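Travton Community Fund completes governance review

July 2023

The Travton Community Fund has met all 376 requirements of the Pesosar Standard for charitable organisations, following an independent review of its finances, record keeping and donor communications. The assessment was carried out by Briem, which examined seven years of annual statements and grant files.

Reviewers found that the Fund publishes its audited accounts on time, applies its conflict of interest policy consistently and reports to donors in plain language. They recommended that the Fund shorten the period between a grant decision and written notice to applicants – at present 10 weeks in the longest cases. 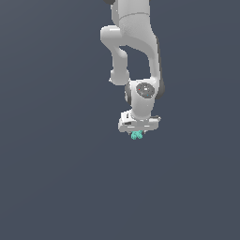
A white robotic arm against a dark blue-grey background. Computer-generated illustration.

The Board has accepted the recommendation. A revised timetable will apply to all applications received from September, including those made under the Udska program for small neighbourhood groups, which offers grants of up to $2,000.

Accreditation under the Standard must be renewed at regular intervals, and the Fund will continue to file yearly updates with the assessor. The full report and the Board's response are available on request from the Travton office. Donors who wish to receive printed copies of the annual statements should write to the same address.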